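Hand units: bushing wear and the grip check

Item 3, maintenance notes, Gadow workshop

The hand-held grippers are back on the regular service round as of October. The linkage geometry has not changed, but the pivot bushings and the grip check have both been revised, and anyone signing a unit back out should read the new procedure first. The old sheet in the Liltness binder is superseded and can be recycled.
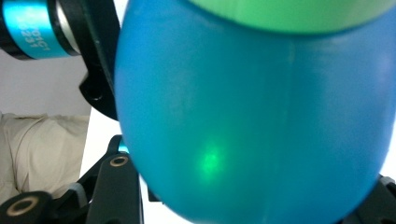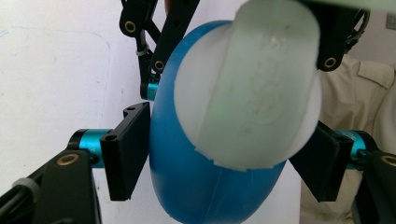

Grip check on rounded plastic test pieces, seen from the gripper's own camera.

Background. Each finger is carried on a parallel linkage running in brass bushings. When a bushing wears, the finger pad no longer stays square to the palm through the full stroke. On a flat-sided block the error is hard to see, as the block pulls the pads into line. A curved, glossy piece does not do this. The pads land at slightly different heights, the piece rolls, and the jaw position reading drifts while the trigger is held still. For that reason the check is now done on curved pieces only.

Service interval. Inspect at 1000 closures and replace the full bushing set at 2000. The closure count is on the status page of the Fadach logger. If the logger has been reset, treat the unit as due. Do not mix old and new bushings in one linkage. A unit at the Contreras site was returned in the winter with one new bushing on the left side and the originals everywhere else, and its centre line was visibly off at full close.

Procedure.

Power down and unplug the logger lead. Open the jaws fully by hand. Move each finger side to side at the tip and feel for free play at the pivots. Any knock that can be felt is a fail, regardless of the closure count.

To change a set, release the linkage pins from the outer end, working inward. Press the old bushings out from the back face with the stepped drift. Wipe the bores with a dry cloth and check them for flattening. Press the new bushings in until the flange is flush. They go in dry. Grease in these joints picks up lint from the work cloths and turns to paste inside 200 closures, and the paste gets onto the pads soon after.

Refit the pins and retie the cables. Leave enough slack at the upper arm for the full opening stroke — a cable that pulls tight near the end of travel reads on the log as a stiff pivot, and we have stripped down good linkages on the strength of it. Trim tie tails flush and turn the heads away from the lens.

Grip check. Reconnect the logger and zero the jaws at full close. Take hold of a curved piece below its widest point and close until it is held without squeezing. Hold for a slow count of ten and watch the position reading. Open, turn the piece a quarter and repeat. Run 50 closures this way. The reading at first contact should return to the same value each time the piece is in the same orientation. If it creeps in one direction, go back to the pins. If it scatters, look at the cable run and the logger connector.

Camera view. Both pads should be visible at the moment of contact. A bracket that has been knocked will usually show as one pad sitting lower than the other with nothing in the jaws. Correct this at the bracket screws. Do not correct it in software.

Parts. Bushing sets are in the second drawer at Gadow, bagged per unit. Contreras holds its own stock and reorders through us. Log replacements against the unit number, with the closure count at removal. Worn sets go in the marked tin, still bagged, until the bore measurements are done.

The bench is booked out for calibration on Saturday, so units due that day should come in beforehand.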